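Thread: Passive pusher vs. two-finger gripper for tabletop block sorting
Board: End effectors and tooling
6 replies

dkessel_r
Posting some numbers in case they are useful to anyone choosing tooling for planar pushing work. We have been running a Cellico two-finger gripper on a six-axis arm for block rearrangement and wanted to know how much of the job a plain rod could do. The rod is a dark gray cylinder with a rounded tip, clamped in a collar at the flange. It has no actuation and no wiring.

Task: language-conditioned sorting on a flat board, colored prisms and cylinders, goal is grouping by color. Same overhead camera, same controller (Quezada, stock firmware) for both tools.

Episodes collected with rod: 4000
Episodes collected with gripper: 2544
Discarded, both tools combined: 564

Most of the discards on the gripper side were regrasp failures on the star shapes. Most on the rod side were blocks pushed over the edge of the board. Cycle time per episode was shorter with the rod on anything that needed less than a hand's width of travel, and longer on everything else.

pthalo_servo
How are you handling tip height? We tried this with a Lovent arm and had constant trouble. Too high and the tip rides over the chamfer on short blocks, too low and it drags. A dragging tip looks like block contact on the wrist force signal, so the contact detector was useless.

dkessel_r
Fixed height above the board, taught at four corners and interpolated. The board is bolted down and we reteach whenever it comes off. We don't use force for contact detection at all, vision only. Wrist force goes to the protective stop and nothing else.

maglev_otter
I don't think the comparison tells you much. The gripper episodes and the rod episodes come from different policies with different action spaces. The rod gets 2-DOF planar commands and the gripper gets at least four plus open/close. Of course the rod looks simpler to collect on. If you want a tool comparison, close the gripper, push with the closed fingers, and hold everything else constant.

pthalo_servo
Closed fingers are a bad pusher. The contact face is flat and the pushing behavior depends on wrist yaw, so now you have added a variable. A round rod is the same from every direction. I agree with you about the action space though.

maglev_otter
Then lock yaw and accept the flat face. Or print a round sleeve for the closed fingers. Either one is closer to a controlled test than what was posted.

Anum Malik
We did the sleeve version at Cututa last June. The sleeve slipped on the fingers under side load and the tip position wandered over a long session. Calibration at the start of the day was fine and by late afternoon it was visibly off. We went back to a rod in a clamp. I would not use a printed sleeve without a set screw.

To the original poster: what does your layout look like at the end of a typical rod run, and how much of the board is out of camera view behind the tool? Occlusion was our biggest source of label errors, worse than the mechanics.

dkessel_r
Fair point on action space. I'll rerun the gripper with yaw locked and fingers closed and report it as a separate line.

On occlusion, a view from the rod setup:

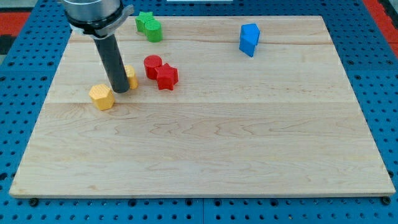 Rod tip next to the yellow pair. The yellow cylinder is mostly hidden behind the tool.

With the tool in that position the tracker reports the hexagon with good confidence and the cylinder with poor confidence. Red and green are clear of the tool and resolve without trouble. Our fix is to hold the last good pose for any block near the tip and retract before the final label is taken.

Anum Malik
Holding the last pose is what we did too. It breaks when the hidden block is the one being pushed, because the held pose is stale by the length of the push. A second camera from the opposite side helped more than any filtering.

maglev_otter
Second camera, yes. A thinner rod would also be cheap to try before you buy anything.

dkessel_r
A thinner one flexed at our push speeds. I can try steel at the smaller diameter. The second camera needs another port on the Quezada box and I'm out of ports until the I/O card gets here.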